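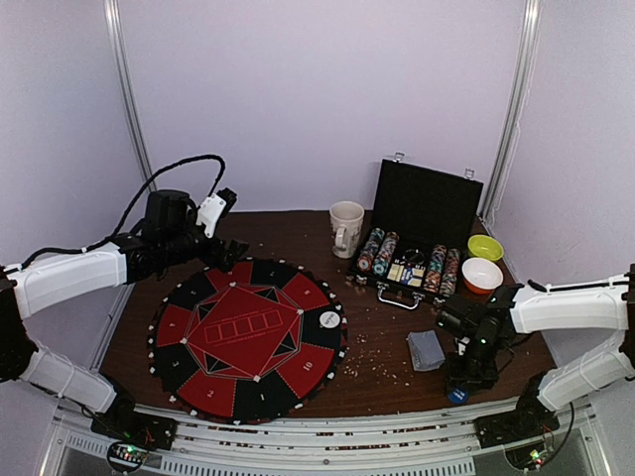 Figure 2. The card table station during the open day, with two arms, a round poker mat, chip case and deck.

4.2 Open day at Stosstead

The second round of observations took place in February, when the Stosstead laboratory opened its ground floor to the public. The card table station (Figure 2) was one of several on show. We chose it for close study because the earlier pilot at Jondcombe had used sorting tasks with plain blocks, and visitors there tended to leave before a full cycle was over. A table game gave people something they already knew how to read.

The station consists of two arms facing each other across a wooden tabletop inside a light-walled enclosure. The round mat lies left of center, with its numbered seats along the rim and places for five community cards in the middle. The chip case is kept open toward the back. A mug and two small bowls share the table with the game items, and the deck lies on the bare wood near the right gripper. The arms were run by operators seated outside the enclosure, using the Grernora control software in the same version as in the pilot.

Each demonstration followed a short script. The operator moved the deck to the mat, placed cards on the printed outlines, and then moved the dealer button from one seat to another. If a card was dropped, the operator was told to carry on without comment unless a visitor asked. Osvaldo Martinelli ran the morning demonstrations, and two trained students took over after lunch. Items were put back by hand between runs, a step that visitors could watch and often asked about.

Attendance for the whole building was some 2,000, taken from the door counter. Of these, 1,378 passed the card table station at least once, and 176 agreed to a short interview on leaving. Interviews followed the Amato question set described in Section 3, with one item removed because it referred to block sorting.

Most of those interviewed said they had stopped because of the cards. Several had expected the arms to play a hand against each other, and a few were let down to learn that a person was steering them. Others found this the most interesting part and asked to see the controls. We had not planned for that, and from early afternoon the operator's desk was turned so that it faced the walkway — a change that makes the morning and afternoon groups hard to compare directly. We report them separately in Section 5.

Children under twelve were not interviewed. Their questions were written down when a parent agreed, and most were about whether the grippers could shuffle. Shuffling was not part of the script and was not attempted.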